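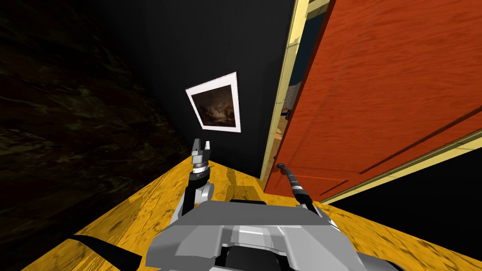 Ullcombe Allotments list > General chat

Re: Slugs again (and the seed swap)

Evening all,

Well, I went out with a torch at 10pm like you said and picked 234 of the little horrors off my lettuces! I tipped them on the compost heap, so I expect they'll be back by breakfast.

> Has anyone tried the wool pellets? I put three bags round
> my hostas in April and they've gone to mush. The hostas,
> I mean, the pellets look lovely.

I have, and I'd say they're all right under cover but hopeless once we've had a proper downpour. They swell up, then the blackbirds pull them about and you end up with gaps everywhere. I've gone back to beer traps (cheap lager, sunk yoghurt pots, rim just above the soil) and they do catch plenty.
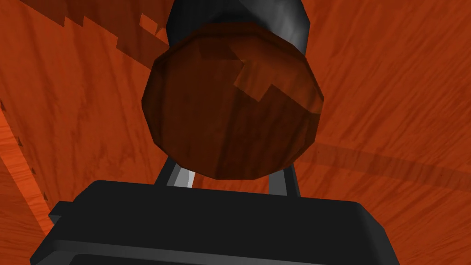
The other thing that's helped is watering in the morning. I used to do it after tea, which was basically laying on a wet carpet for them.

As for the seed swap, I've got around 20 packets of Purkuditz, that flat yellow bean I was going on about last year. It's a climber, so don't put it anywhere windy, and pick it young or it goes like string. 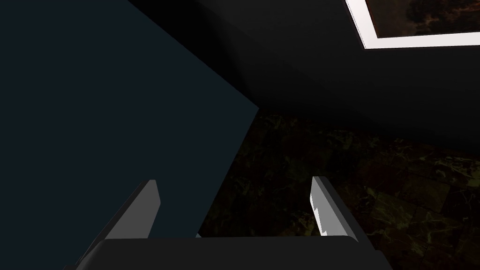 Slate blue, with a straight diagonal edge

I've also saved some Tatlı pepper seed, but not much, so please only take a pinch. Mine sulked until July and then wouldn't stop!
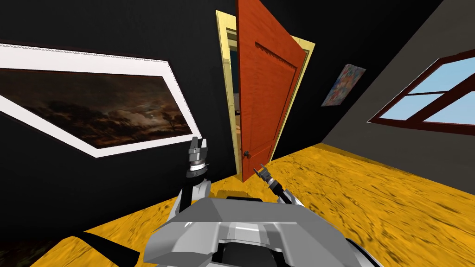

Night landscape in a white frame, and the red-orange door open

Does anybody want rhubarb? I've split the big crown and there are three good lumps in a bucket by my gate. Bring a bag, they're filthy.

Cheers,
Plot by the water tank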